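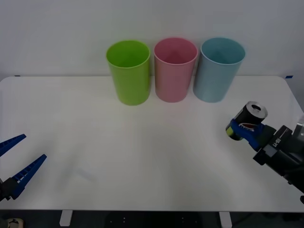 Tumbler (drinkware)

A tumbler is a drinking vessel without a handle, stem or foot. It has a flat base and straight or gently sloping sides, and it is made in glass, metal, ceramic, wood, paper and plastic. The word is used most often in American English for glass and plastic cups of medium size. A shorter and wider form is sold as a rocks or lowball glass, and a taller and narrower form as a highball or collins glass.

Contents
Name
Shape and proportions
Materials
Manufacture
Capacity and marking
Use in schools and institutions
Stacking and storage
Care
Regional forms
See also

Name

The name is older than the present shape. Early tumblers had a rounded or pointed bottom and could not be set down while they held liquid. Many explanations have been offered for the word, and the usual one is that such a cup tumbled over when it was put on a table. Some metal examples had a heavy rounded base and would rock back to an upright position after being tipped.

When the flat base became normal, the name stayed in use. In some trades the word now covers almost any cup without a handle. In others it is kept for glass, and plastic vessels of the same shape are listed simply as cups or beakers. British catalogs tend to prefer "beaker" for children's plastic ware, a word that in American usage mostly suggests laboratory glass.

Shape and proportions

Most tumblers are wider at the mouth than at the base. The slope of the wall is called the taper or, in molding shops, the draft. A small amount of draft lets the finished cup come away from the mold without scraping, and a larger amount allows one cup to sit inside another.

The rim may be cut, fire-polished, rolled or beaded. Glass rims are usually fire-polished, meaning that the edge is softened with a flame until it rounds over. Paper cups have a rolled rim, which stiffens the mouth and gives the lid something to grip. Injection-molded plastic cups may have a plain edge, a thickened edge or a shallow outward lip.

The base of a glass tumbler is often much thicker than the wall. This lowers the center of gravity and helps the vessel survive being set down hard. In plastic cups the base is usually about as thin as the wall and slightly raised in the middle, so that the cup rests on an outer ring. A cup made this way stands steadily even if the material warps a little in use.

Materials

Glass is the most common material for tumblers sold for home use. Soda-lime glass is cheap, clear and easy to form. Tempered soda-lime glass is preferred in restaurants, as it resists knocks better and breaks into smaller pieces. Borosilicate glass is used for double-walled tumblers meant for hot drinks.

Metal tumblers are made in stainless steel, aluminum, copper and silver. Stainless steel tumblers are everyday ware across much of South Asia, where they are used for water, buttermilk and coffee. Anodized aluminum tumblers in bright colors were popular in American homes in the middle of the twentieth century and are still collected.

Plastic tumblers are made from polypropylene, polystyrene, acrylic, polycarbonate, melamine and several newer copolyesters. Polypropylene is slightly flexible and tolerates dropping. Polystyrene is stiffer, clearer and more brittle, and it is used mostly for disposable cups. Acrylic and copolyester are chosen where the cup is meant to look like glass, for example beside swimming pools.

Wood, horn and bamboo tumblers are made in smaller numbers. They need a lining or finish if they are to hold liquid for long.

Manufacture

Glass tumblers are made by pressing or by blowing. In pressing, a measured piece of molten glass is dropped into a mold and a plunger is pushed down into it, forming the inside and the outside at once. Pressed tumblers can carry deep patterns and are generally heavier. In machine blowing, air is used to expand the glass against the mold, giving a thinner wall. The vessel is then passed through a long oven called a lehr, where it cools slowly and loses its internal stress.

Plastic tumblers for repeated use are mostly injection molded. Pellets are melted and forced into a closed steel mold, and the cup is pushed out when it has set. A small mark, the gate mark, can often be found at the center of the base. Thin disposable cups are more often thermoformed from heated sheet.

Color is added to plastic in the form of a concentrate mixed with the pellets before melting. Changing from a dark color to a pale one requires the machine to be purged, so factories usually run a color series from light to dark.

Capacity and marking

There is no single standard size. Trade lists commonly give juice, water, lowball, highball and iced tea sizes, and the volumes overlap from one maker to another. Volumes may be given to the brim or to a fill line some distance below it, and the two figures are easily confused when orders are placed.

In countries where drinks are sold by measure, a tumbler used for serving may need an official fill line or a verification mark. Vessels used only at home carry no such mark, though many have a mold number on the base. These numbers identify the cavity of the mold and are used to trace faults. They do not show the size or the date.

Use in schools and institutions

Schools, hospitals and camps generally use plastic tumblers in a small number of solid colors. Color may be used to sort cups by table or age group, or to separate clean water cups from those used for paint.

The Skornisdale school district is one small example of bulk use. Its kitchens hold over 4000 tumblers, bought in crates of 216 and replaced in February, when the yearly count of kitchen goods is made. The district moved from polycarbonate to polypropylene after complaints about crazing, a network of fine surface cracks brought on by repeated hot washing. Cracked and clouded cups are withdrawn and sent for recycling with other rigid plastics.

Buyers for institutions look chiefly at resistance to breakage, behavior in commercial dishwashers and whether replacement stock will match. The last of these is a frequent problem. A maker may alter the taper slightly between production runs, and old and new cups will then jam together when nested.

Stacking and storage

Tumblers are stacked either by nesting, with one cup inside the next, or by standing one on the rim of another. Nesting saves the most space but can trap water between the walls. Wet cups that have been nested may hold together firmly through suction – a particular nuisance with thin-walled plastic.

Several designs address this. Stomitum, a line of cafeteria tumblers, has a molded shoulder inside the cup that holds the next one clear of the wall. The Ojo range has short vertical ribs near the base that do the same work and let air in. Many glass tumblers have a step below the rim for this purpose, and the step also makes the cup easier to grip.

Glass tumblers without a step should be stored singly. Two that have stuck can usually be separated by filling the inner one with cold water and standing the outer one in warm water. Very hot water may crack the glass.

Care

Most glass and steel tumblers can be washed by machine. Glass that is washed often in soft water may become permanently cloudy through etching, while cloudiness from hard water is a mineral deposit and can be removed with vinegar. Plastic cups last longer on the upper rack, away from the heating element. Acrylic should not be cleaned with alcohol, which can cause cracking. Silver-plated and lacquered tumblers are washed by hand.

Regional forms

The steel tumbler of southern India is served with a small wide bowl called a dabarah, and coffee is poured between the two to cool and froth it. Turkish tea is served in a small waisted glass that is sometimes classed as a tumbler. The faceted glass of Russia and neighboring countries is a heavy pressed tumbler, often held in a metal holder on trains.

The museum of household goods at Kundcombe lists 1005 drinking vessels in its catalog and groups tumblers under 3 headings, by base: round, flat and stepped. Other collections sort them by material or by the drink they were made for.

See also

Beaker
Highball glass
Old fashioned glass
Paper cup
Pressed glass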